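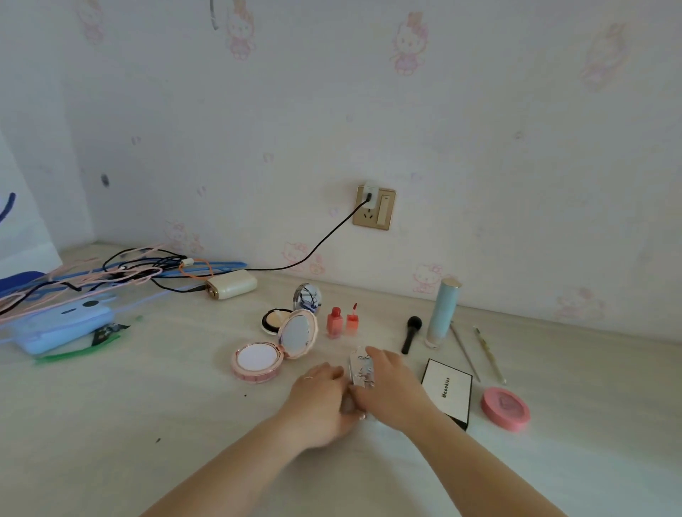

Re: [climlow-users] left gripper won't let go

Lizeth Castaño wrote:
> Anyone else seeing the left gripper stay shut after a release
> command? Ours cracked a compact Saturday. Log says open, the
> fingers say otherwise. Force limit is 300.

Same fault at our end, twice. Replaying the makeup table demos, compacts and lip gloss. Right side fine both times.

Dropped the limit to 70, still sticks, just breaks less. E-stop did NOT free it, had to cut power at the wall. So please keep fingers out of there untill we know more.

Which firmware are you on? We're on 11. Can send the log tonight, it's 700 lines, teh bad part is near the end.

Plirkstead bench is off for now.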